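Accueil | Opinions | Ateliers | Normes | Contact

Mai
Par Thanakorn Phuthong

Pour une règle écrite sur les outils tenus par un robot

Je travaille depuis plusieurs années à l'intégration de bras robotisés chez Trumard, et le français n'est pas ma première langue. Je demande donc au lecteur un peu de patience, surtout que le sujet est fait de mots que l'on emploie sans les définir : « outil », « prise », « usure », « état initial ». Je crois que beaucoup de nos difficultés viennent de là.

Quand un bras porte un outil fixé à sa bride, les règles sont claires. L'outil appartient à la machine, on l'inclut dans l'analyse de risque, on connaît sa masse et son centre. Mais quand le bras prend avec une pince un outil fait pour la main humaine, par exemple une visseuse, tout devient flou. Est-ce que la visseuse est une pièce manipulée ou bien un outil du robot ? J'ai posé cette question dans trois ateliers et j'ai reçu trois réponses différentes. Chez Collton, on la traite comme une pièce. Chez Rahman, on la traite comme un outil, mais seulement quand le moteur tourne. Chez nous, jusqu'à l'an dernier, la fiche ne disait rien.

Je défends l'idée suivante : dès que l'objet saisi possède sa propre énergie, il faut le considérer comme un outil du robot, depuis le moment de la prise jusqu'au moment où il est reposé. Une visseuse sans fil garde sa batterie. L'arrêt d'urgence du bras n'arrête pas la visseuse. C'est une phrase très simple et je l'ai pourtant rarement lue dans une consigne de poste.

On me répond souvent que ces appareils sont petits et que le couple est faible. Je connais cet argument et je le respecte en partie. Une petite visseuse ne va pas casser un poignet. Cependant, une règle qui dépend de l'opinion de chacun sur ce qui est petit ne sera pas appliquée de la même façon le matin et le soir. Je préfère une règle un peu trop large que tout le monde comprend.

La deuxième question est celle des doigts de la pince. Nous avons l'habitude de surveiller les moteurs, les câbles, les capteurs, et nous oublions la garniture, qui est pourtant la seule partie en contact avec l'objet. Dans le projet Pruria, nous avons tenu un cahier pendant 900 cycles de prise, avec les mêmes doigts et le même outil. Nous avons noté 9 glissements, et le premier est venu au cycle 387. Avant celui-ci, aucun opérateur n'avait rien signalé, alors que la mousse était déjà abîmée depuis longtemps. Je ne prétends pas que ces chiffres valent pour un autre atelier. Ils montrent seulement que l'œil s'habitue très vite à une garniture fatiguée, et que sans critère écrit personne ne veut être celui qui arrête le travail.

Quel critère ? Je proposerais une chose modeste. On garde à côté du poste un échantillon de garniture neuve et un échantillon refusé. Avant la première prise de la journée, l'opérateur compare. S'il y a des fibres qui sortent du bord ou des miettes sur la surface, il change la garniture et il l'écrit. Cela prend moins de temps que de remplir le formulaire d'incident, lequel compte chez nous quatre pages.

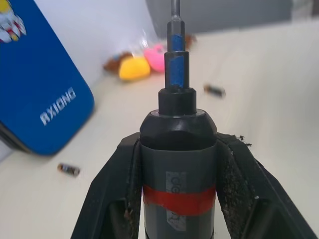
Il y a aussi le repérage de l'outil. Beaucoup d'équipes collent du ruban de couleur sur le corps ou sur la tige, et je trouve cette pratique bonne, à condition que la couleur ait un sens convenu. J'ai vu dans un même bâtiment du rouge qui voulait dire « hauteur de prise » et, deux portes plus loin, du rouge qui voulait dire « ne pas toucher ». Une ligne dans la fiche de poste suffirait : telle couleur, tel endroit, telle signification. Et si le ruban ne signifie plus rien, il faut l'enlever.

Enfin, les embouts. Ils roulent, ils sont petits, ils restent sur la table quand on a fini de les essayer. Pour une personne ce n'est pas grave, elle les pousse avec la main. Pour un bras qui doit reposer une visseuse debout, un embout sous la base peut suffire à la faire tomber. Je demande donc que la fiche décrive l'état de la table avant le départ, avec autant de soin que la trajectoire : ce qui doit s'y trouver, ce qui peut y rester, ce qui doit retourner dans sa boîte.

Un collègue m'a dit que je voulais mettre des règles partout. Ce n'est pas exact, je voudrais même en supprimer plusieurs. Notre manuel interne compte 519 articles et je suis certain que peu de gens les ont tous lus, moi compris. Mais sur l'outil à main tenu par une pince, il n'y en a pas un seul, et j'ai déposé en mai une proposition d'une page. J'attends encore les remarques de l'équipe maintenance, qui voudrait ajouter le retrait de la batterie à chaque pause. Je suis plutôt d'accord avec elle.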